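Robot Cell Operator (2 openings), Test and Rework
Sayegh Controls, Wastden plant

Department: Test and Rework
Reports to: Leen Ghanem, floor supervisor
Shift: days, 6:30 a.m. to 3:00 p.m., Monday to Friday
Type: full-time, hourly, benefits from the first day
Start: September

About the job

Sayegh Controls builds and repairs control units for pumps and ventilation. Until last spring every unit that came through Test and Rework was loaded, connected, tested and unloaded by hand. The first robot cell now does part of that on the day shift, and the second one is being set up. We are hiring two operators to run them.

Three of the people now on the cells came off the hand benches. The other bench jobs are still there. No one was laid off when the first cell went in, and the agreement with the shop says no one will be laid off because of the second. What has changed is the work. There is less lifting and less repeated plugging and unplugging. There is more watching, more clearing of stops, and more deciding whether a unit that failed is a bad unit or a bad grip. Some people like this better and some went back to the bench. Both are fine with us, but you should know it before you apply.

In our last full month by hand, the day shift tested 2,560 units. In the first full month with the cell it tested 2,642. That is a small gain, and we expected it to be small. The reason for the change was wrist and shoulder complaints on the benches, and those are what we track first.

What you will do

Start up the cell at the beginning of the shift and go through the opening checklist.
Check the finger pads for wear and change them when they need it.
Stage units for the cell and take away finished ones.
Clear stops. Most of them are a missed grip or a lead lying in the wrong place.
Log every stop in Nevel, our shift log, with the cause in your own words.
Teach new pick positions from the pendant, after training.
Work the hand bench when the cell is down or when a unit type has not been set up for it yet.
Tell the engineer when something in the program makes no sense. Operators have the right to stop the cell at any time, and that does not count against anyone's numbers.

What we need from you

High school diploma or GED.
One year in assembly, test, repair or packing.
Able to tell wire colors apart and read a basic wiring diagram.
Comfortable writing short, clear notes in English.
Able to stand for most of a shift and lift 35 pounds.

Robot experience is not required. Neither of our lead operators had any. If you have worked on a bench and you notice when something feels off, that counts for more here.

Training

The first four weeks are paid training. Week one is on the hand bench, so you know what a good connection feels like before you watch a machine work near one. Weeks two and three are on the cell with Noura Shboul or Hala Qaisi. In week four you run it yourself with one of them on the floor.

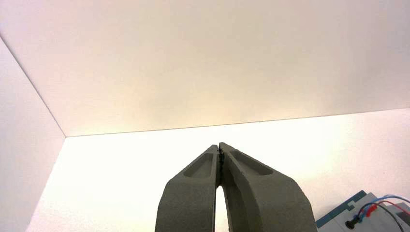

There is a sign-off at the end of week four. If you don't pass it, you can take a second try two weeks later or move to a bench opening at bench pay. Operators who pass can sign up for the programming course at our Ledurcombe site. We pay the fee and the hours, and you are not required to stay for any set time afterward.

Pay

Cell operators start one grade above bench operators. There is a signing payment of $800, half with the first check and half after sign-off. Current bench staff who move to the cell get the same grade and the same payment.

How to apply

Send a resume or a one-page letter to Afaf Obeidat in the hiring office, or leave it at the front desk in Wastden. Please say which shift you work now and when you could start. Current employees should also let their supervisor know.

We hold a walk-through every Wednesday at 3:15 p.m. You can see the cell, ask the operators about the job and talk to Ruba Shboul, who handles safety for the department. Closed-toe shoes are required on the floor - we have glasses for visitors at the desk. You don't need to have applied to come.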